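We get a lot of the same questions from folks who are just starting out with us, and we're always glad to hear them, so please don't feel shy if yours isn't on the list. Last updated April 28, 2025.

## Wandine Shared Kitchen: Your Questions

**Do I have to be a business to book time?**

Not at all! Plenty of our members bake for a living, but just as many come in because their own oven is tiny, or it's holiday season and they have seven pies to get through (we've been there). You do need to fill out the short sign-up form and come to one orientation, which lasts an hour and usually ends with coffee.

**What does it cost?**

Kitchen time is $25 an hour, and you can split that with a friend if you're sharing a station. We bill by the half hour after the first full hour, so if your bread comes out early you're welcome to head home and keep the change, so to speak.

**How big is the place?**

The main kitchen is 1156 square feet and the Simia Room, where we hold classes and tastings, is 882. Most people are surprised by how roomy the main kitchen feels, especially in the mornings before the caterers arrive.

**Can I use a toaster oven in place of a full-size one?**

Yes, and for small batches we'd nudge you that way. A toaster oven heats up quickly and does a lovely job on a single tray of cookies, a few stuffed peppers, or a small gratin. Keep in mind that things brown faster near the top, so check on them a few minutes before the recipe tells you to, and turn the tray halfway through if one side is getting ahead of the other.

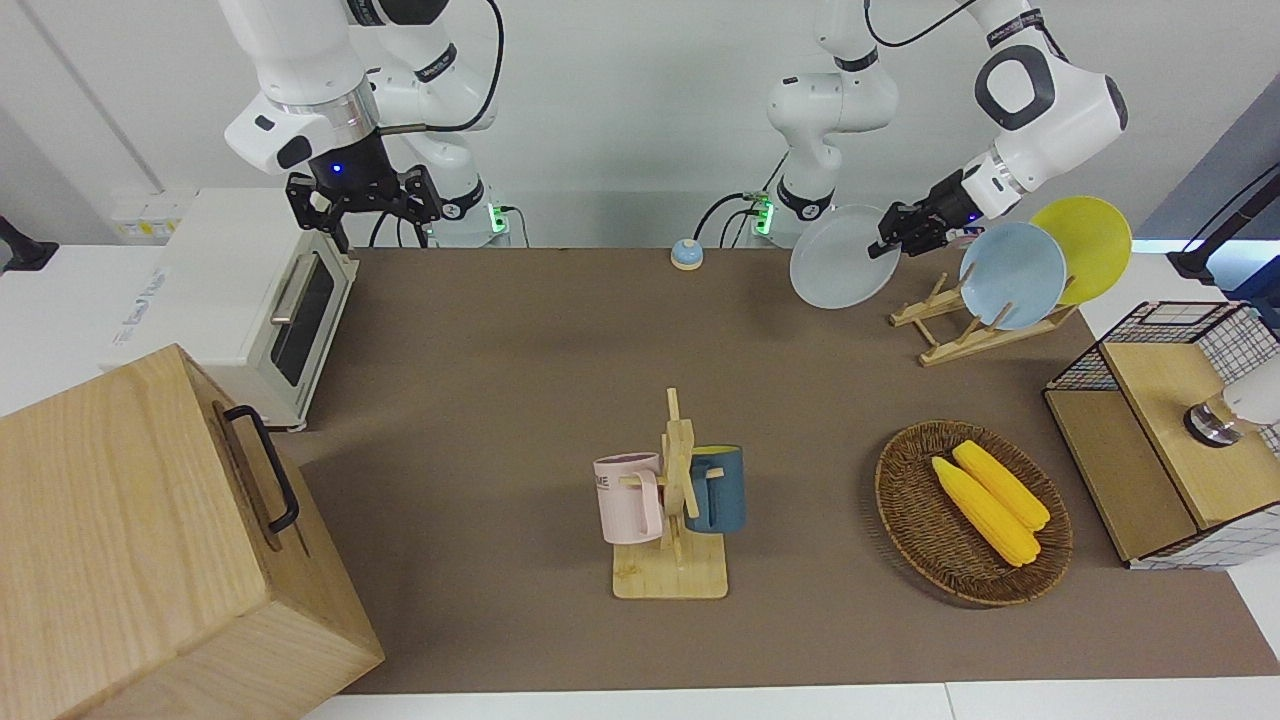

*Photo credit: Vular Pictures. Used with permission.*

**May I bring my own equipment?**

Please do, as long as it's clean and the cord is in good shape. We ask that you put your name on everything, right down to the spatulas, because one spatula looks very much like another at the end of a long afternoon. Deep fryers need to be cleared with the front desk first.

**Is there somewhere to store ingredients?**

Each member gets one dry shelf and one bin in the walk-in cooler. If you need more than that, ask about the Cao lockers down the hall. There's sometimes a short wait for one, particularly in January, when everybody's new plans get going at once!

**Can I bring my kids?**

Children twelve and up are welcome with a grown-up beside them. Younger ones are happier (and so are we) at the family classes in the Simia Room.

**What if I have to cancel?**

Life happens, and we do understand. Let us know by noon the day before and we'll move your hours to another date at no charge. After that we keep half the fee, though if you're sick, please just stay home and send us a note, and we'll work something out.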